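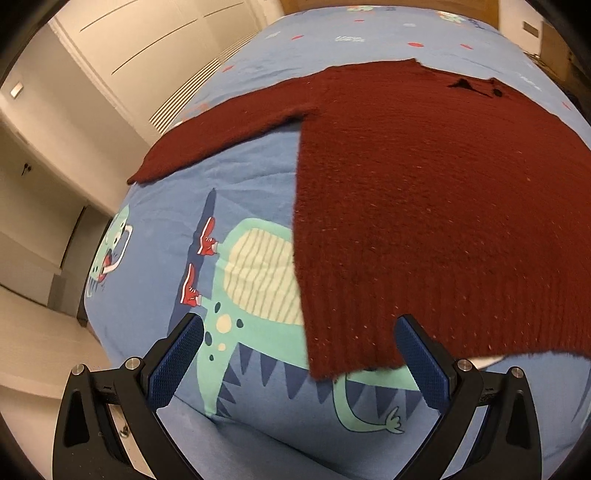
I'm looking for a few people to knit for me, or more exactly to knit from my patterns and tell me where they go wrong. I'm Margareta Husar, I write jumper patterns under the name Orach, and I've got a new one called Veraldale that needs test knitters before it goes on sale in June. It's a plain ribbed pullover with long sleeves, the sort of thing you live in from October onwards! The dark red one spread out on the dinosaur duvet gives you the idea, fuzzy yarn and little light flecks and all, though you're welcome to pick any colour you like (please do, I'm sick of my own choices).

You don't need to be fast or fancy. If you can knit, purl, pick up stitches round a neck and read a written pattern without a chart, you'll be fine. I do need you to be fussy, though. If a line makes you stop and read it twice, I want to hear about it, even if you worked it out in the end.

There are 16 places, spread over all the sizes, and I'm always short of people for the two largest, so do shout if that's you. You get the pattern free, plus any other Orach pattern you fancy once you've finished. I can't pay for testing, but I can send yarn to anyone knitting the larger sizes, which take 1000 metres or a bit over. Everyone else uses their own. Patrício, my last pullover, was tested the same way and several of that lot are coming back, so the group chat is friendly and goes off topic a lot, mostly about biscuits.

To put your name down, write to me through the contact page with your chest measurement, the yarn you'd like to use and a photo of something you've finished. Wonky is fine. If you're near Bredberg you can also come and try on the samples at my place, any time after 4 pm, just message first so I can move the cat.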